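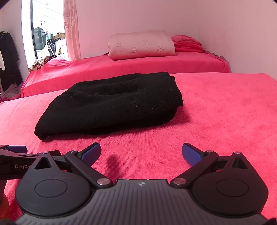

5. Postponement as a Way of Life

5.1 The prompt and its four wordings

Section 4 dealt with people who install a tablet update when it is offered. It was a short section. The present one deals with everyone else.

When a new version of Dorkano becomes available, the tablet downloads it overnight and shows a panel the next time the screen is unlocked. The panel has a button to install, a button to be reminded later, and a link to a page of release notes that opens in a typeface suited to the sides of medicine bottles. It has no button for "never." The designers of Dorkano describe this in their public guidelines as a way to keep the choice simple, and it is certainly simple to choose between doing a thing and doing it after dinner.

We replaced the text of this panel with four wordings and left the buttons where they were. The plain wording gave the version number and the expected length of the restart. The security wording said that the update closed known holes. The feature wording promised something new to play with, in this case a split view for the mail program and a revised set of weather icons. The courteous wording apologized for interrupting and asked whether now was a good time. We had expected the courteous wording to do badly and included it mostly out of curiosity, a motive we were asked to rephrase in the grant report.

The tablets belonged to members of two household panels, one in Besard and one recruited through the Mavromatis support forum. After the withdrawals described in Section 3 we were left with 152 devices, each used by at least one adult, and each reporting through Tredico, the logging service we had built for the earlier study. Tredico records the moment a panel appears, the button pressed, and the program that was open just before. It records nothing about what was on the screen. Several participants asked us to confirm this in writing, and one asked twice, the second time by postal mail.

5.2 What counts as later

The reminder button is more complicated than it looks. In Dorkano, "later" means the next unlock after a fixed quiet period, unless the battery is low, in which case it means the next unlock after the tablet has been charged, unless the tablet is charged overnight, in which case the quiet period starts again. We did not know this when we planned the study. The relevant behavior is set out in a note for developers, and we found it in February, well after it would have been useful.

The result is that two people who press the same button on the same evening may have quite different weeks. A person who charges the tablet in the kitchen during the day sees the panel often and comes to regard it as a kind of lodger. A person who plugs it in at bedtime may go a long while without seeing it and will tell an interviewer, in perfect good faith, that no update has been offered. We therefore treat the number of times a person pressed the button as a poor measure of reluctance. It measures reluctance mixed with the location of a charger.

We used the delay between first offer and installation instead, and cut the observation off at seven weeks. Any tablet that had not been updated by then was recorded as not updated. We make no claim about what happened to it afterward, although we have our suspicions. 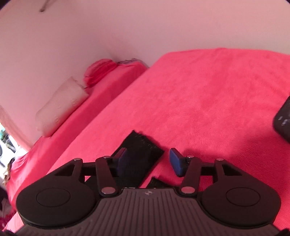 Delay has problems of its own. A tablet that stays in a drawer during the school term accumulates delay at the same rate as one whose owner swats the panel away every morning, and a naive reading of the log would call them equally stubborn. We corrected for this by stopping the clock on any day without an unlock. The correction moved the drawer tablets out of the stubborn group and, to our mild embarrassment, moved one of our own test devices in.

A second problem is shared use. Where a tablet passed between a parent and a child, the log showed long runs of postponement ended by an installation in the middle of a game. Interviews made the sequence clearer. Children pressed whichever button brought the game back soonest, learned that the install button did the opposite, and pressed it only by accident. The parents learned of the update from the shouting. We kept these devices in the sample, since households of this kind are common and dropping them would have given us a tidy study of people who live alone.

5.3 Effects of wording

The differences between wordings were smaller than we had hoped and in a less flattering order. The plain wording and the security wording produced delays that we could not tell apart. This will disappoint anyone who writes security notices for a living. Participants who had seen the security wording could usually recall that it mentioned security. They could also recall that every panel on every device they owned mentioned security, and had done so for years, in roughly the tone of a hotel card about reusing towels.

The feature wording did worse than both. We had assumed that the offer of something new would be a small bribe, and for a few participants it was. For many more it worked as a warning. They had the mail program arranged as they liked it. A promise to improve it was read as a threat to move the buttons, and a check of the previous release shows that this reading was correct: the buttons had been moved. People who had lived through that release waited longest of all.

The courteous wording produced the shortest delays. We looked for an error in the code and did not find one. We looked for an imbalance between the groups and found a small one, in the wrong direction to help. We are left with the possibility that people asked whether now is a good time will consider the question, and that at certain hours the answer is yes. Installations under this wording clustered late in the evening, just after the video player had been closed, when the owner was presumably on the way to bed and had no further plans for the tablet.

Whether the effect would last is another matter. Each participant saw a single wording for a single update. An apology repeated with every release would in time acquire the sincerity of hold music, and we would expect it to slide back toward the plain wording as people learned to see through it. A longer study could test this. We note only that it would require a good deal of apologizing.

5.4 Reasons given

At the end of the observation we asked participants why they had waited. The answers were short on principle. People were in the middle of something, or about to leave, or holding a baby. Some wished to see whether the update would break other people's tablets first, a strategy that is sensible for any one person and would be awkward if adopted by all. Some feared for a particular program, most often an old card game no longer sold, and this fear turned up in both panels with such consistency that we added it to the coding scheme under its own heading.

Storage was the complaint we had underestimated. Dorkano asks for free space before unpacking an update and, when there is too little, replaces the panel with a polite refusal that lists the largest items on the device. In nearly every case the largest item was family video. Faced with a choice between the summer and a set of weather icons, participants kept the summer. Our log recorded these people as postponing, which seems a harsh word for it.

The forum panel differed from the Besard panel in one respect. Its members knew a great deal more about updates and installed them no sooner. They could name the version they were avoiding and discuss its faults at length, sometimes with reference to versions we had never heard of. Knowledge appeared to supply better reasons for a delay that would have taken place anyway.

Figure 4. Hand-held gripper from behind and slightly above, with a blue pad on each finger.
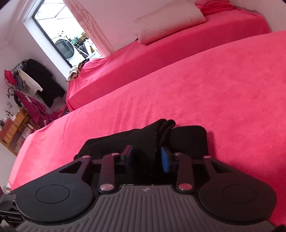 One participant in the forum panel objected to the whole framing of the interview and asked that the objection be included. Postponing, in this view, was the wrong word, as it supposed that the update was due and the owner behind with it. The tablet worked on Monday and was going to work the next day. "You come to my house with a thing I didn't order," the participant wrote, "and then you write down how long I took to sign for it."

We think the point is fair and have no good answer. "Delay" carries the same assumption, and so does the reminder button, and the label on the vertical axis of most published work in this area. We considered "interval before installation" and used it for several drafts until a reviewer asked us to say delay.

A second participant, from Besard, took the contrary position and wished the tablet would update itself at night without a word to anyone. On being told that Dorkano already has such a setting, the participant asked where it was. It is in the fourth level of the settings menu, under power. The participant thanked us, and Tredico shows that the menu was opened that evening and closed again with the setting unchanged.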